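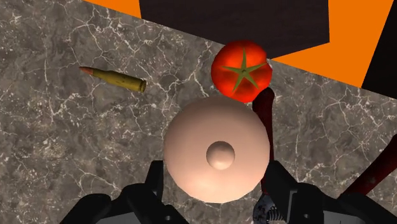 Stokulel Scene Tools 3
Simulated tabletop scenes for gripper software. From Kerkasstead.

What it does
Builds a worktop, drops objects on it, renders what the wrist camera would get, hands you the ground truth. You run your own planner or policy against it. Works headless or with the viewer open.

Object sets
Base set has 300 objects. Food, kitchen bits, tools, toys, odds and ends. Mixing is deliberate - a tomato can turn up next to a rifle cartridge, and your detector has to cope with both. Turn categories off in the scene file if you don't want them. Add your own meshes from the import folder, one folder per object, name it the same as the mesh or it wont load.

Surfaces
66 worktop materials. The veined marbles are the hard ones, start there if your segmentation is falling over on edges. Plain colours also included for debugging. Backgrounds can be left as flat blocks or swapped for room models (slower).

Camera
Wrist or fixed. Default render is 480 lines high, change it in settings. Gripper fingers are drawn in the wrist view by default. Self-mask comes as a seperate channel, so you can cut the fingers and linkage out before you match anything.

Grasp planning
Hidari planner is bundled. Takes depth plus mask, gives back ranked grasps with a clearance value for each finger. Objects close together get checked as a group. Low domed shapes with a knob on top: set knob_first to true, otherwise it goes for the rim and you get a lot of rejected grasps. Smooth round things are fine on defaults.

Seo bridge
Optional. Sends the same commands to a real arm as to the simulated one. Joint limits are read from your robot file, check them yourself before first run. Bridge is licensed per arm, not per seat.

New in this version
Faster scene reset. Scenes now save the random seed with the log. Fixed the bug where thin objects sank into the worktop on load. Lighting can be locked between runs.

Known problems
Viewer flickers on some older graphics cards - run headless for now. Spring parts in the gripper are drawn but don't flex. Fix for the first one due in February.

Orders and trial licences: ask for I-seul Yeon at the Kerkasstead desk. Say which gripper you have and whether you need the bridge.

Page updated Thu 22 January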